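Projects > Trornel > Kitchen set > Known faults
3 min read

# Trornel kitchen set: grasp fault in simulated episodes

Read this before you train on the kitchen set. It covers a fault in the gripper contact settings that got into the March export, and what we did with the episodes it touched.

## What went wrong

The arm would close on a small object, lift it, and the object would slide through the fingertips with no contact force logged. The success check only looked at gripper width, so these runs were marked as completed grasps. Khrystyna Kushnir found it while replaying episodes for a different problem. She saw 52 runs labeled as success where the object ended up on the floor.

The cause was a friction value reset to its default when the gripper model was converted for Onuvel. Large items were not affected in our replays. Small rounded ones were the worst.

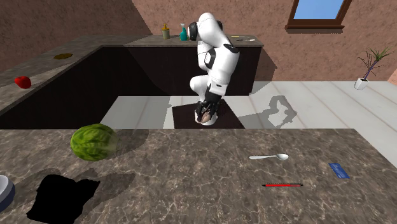 Thanakorn Nilsuwan put the friction value back and reran the 52 episodes with the same seeds. All but 4 then held the object to the end. Those 4 still fail, and we think the fingertip collision mesh is too coarse. That is open.

## What changed in the files

- `success` is now set from object height and contact force, measured over the last 2 seconds.
- Bad runs were moved to `faulty/`, not deleted. The old labels are kept in `success_v1`.
- Scene layout, lighting and camera poses are the same as before.

## Limits

Every episode is rendered. Do not use the contact forces to set grip limits on a real arm. Jordan Mapplebeck tried that on the Dunmore bench with the old export and the arm dropped its load twice. No one was hurt, but keep the guard closed if you run any policy trained on this set.

If you downloaded before the fix, get it again. Checkpoints trained on the old export should be retrained.

Report new faults to Edeltraud Meinecke with the episode number and seed.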